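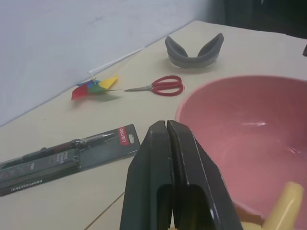
Teaching a gripper when to let go of a plan

The hardest part of clearing a table, for a robot, is changing its mind. Most systems pick a target, work out a path and follow it to the end. If the object has slid an inch in the meantime, the fingers close on air.

A team at Basonum, led by Lindiwe Van Wyk, has spent the past year on that problem. Their method, called Zernska, looks at the table again 16 times during a single reach. Each time it asks whether the grasp it chose is still the best one, and if the answer is no, it picks another without backing up to the start.

The camera sits at the wrist, just behind two black fingers, so the view changes with every move. A large bowl can fill half of it. Scissors lying flat give the fingers very little to hold, and a tool sealed in a blister pack can be hard to judge, as clear plastic throws back light and the camera may read a glare spot as an edge. A paper pinwheel is a different kind of trouble. It weighs almost nothing, and a careless touch on one vane will turn the whole thing.

"We stopped buying matching sets of blocks," Van Wyk said. "They made our numbers look good and taught us very little."

The group trained the system on 400 recorded reaches, a small number for this kind of work. A person guided the arm through each one. In 49 of them the operator was told to start toward one object and then switch to another partway through. Those recordings turned out to matter most. When the team left them out and trained again, the robot went back to its old habit and finished reaches that had already gone wrong.

Zodwa Van der Merwe, who ran the trials, also tested how late a switch could come. With the fingers still well above the table, changing targets cost little time. Close to the surface it was slower, and the arm sometimes brushed a neighboring object on the way out. She now blocks any switch in the last 3 centimeters — a fixed rule, added by hand, that the team would like the system to learn for itself.

There are other limits. Zernska handles one object at a time and has no sense of weight. It does poorly with soft things that bend when touched, and the group has not yet tried it with a second arm.

The next round of trials starts in September, with a new set of objects that Van der Merwe is choosing and Van Wyk has asked not to see in advance.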